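Minutes of the project meeting, Clistton teaching-by-hand group
2020-04-23

Present: Vendula Jelínek (chair), Otakar Mikuš, Kristýna Pešek, Marek Urban
Excused: Oldřich Danko
Minutes written by: Marek Urban

1. Minutes of the last meeting
Approved with one correction. In point 3 it was written that Bendis will deliver new finger pads. Correct is that Bendis will send us an offer for the pads, and we decide after.

2. State of the recordings
Otakar reported that the plate task now has 200 accepted demonstrations, all made with the hand-held grippers. The remote control station has given us only 40 in the same period. The operators find it slow, above all when both arms must work close together over one plate. Kristýna asked if the delay between the operator and the arm was measured again after the cable was changed. It was not. Otakar will measure it.

Vendula reminded us that the two kinds of demonstration must stay in separate folders. Last week a part of them was mixed and Kristýna needed a whole morning to sort them back.

3. Rejected demonstrations
Kristýna went through the reasons for rejecting. The most frequent is that the person moves the hand too fast at the start, before the tracking has settled. The second is that one gripper hides the fingertips of the other one from its camera. She asks the operators to wait 4 seconds before the first movement and to come to the plate from different sides.

Otakar does not agree with the waiting time. He thinks that the model will learn to wait also. It was agreed to keep the waiting and cut it away later, in processing – Kristýna will write the script.

4. Table setting and backgrounds
We discussed if the patterned cloths should stay. Otakar would prefer a plain surface, as it makes the checking of the videos easier. Vendula wants to keep the patterns, because Kolář will test the policy in their own kitchen and we do not know what will be on the table there.
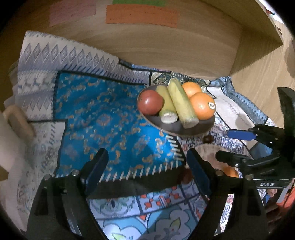

Kristýna supports the patterned cloths, but she asks that they are moved between the series and not only once in the morning. The colored papers on the back panel can stay too. Decision: patterned cloths for the main set, plain surface for one small set of 40 demonstrations, so that we can compare.

About the food on the plate there was a short discussion. The oranges are easy to grip but they roll when the fingers open too early. The long cut pieces are harder, and new operators often take them too near to the end. Beginners will therefore practice on them before they record.

5. Remote control station
Plelon offered to lend us a second pair of handles for 5 weeks. Vendula will accept it if transport is included. Oldřich sent a note that he can install them, but not before October.

6. Tasks
Otakar – measure the delay at the station
Kristýna – script for cutting the waiting time; one page of rules for operators
Vendula – answer to Plelon, ask Bendis for the offer again
Marek – prepare the plain surface set

The date of the next meeting will be sent by e-mail.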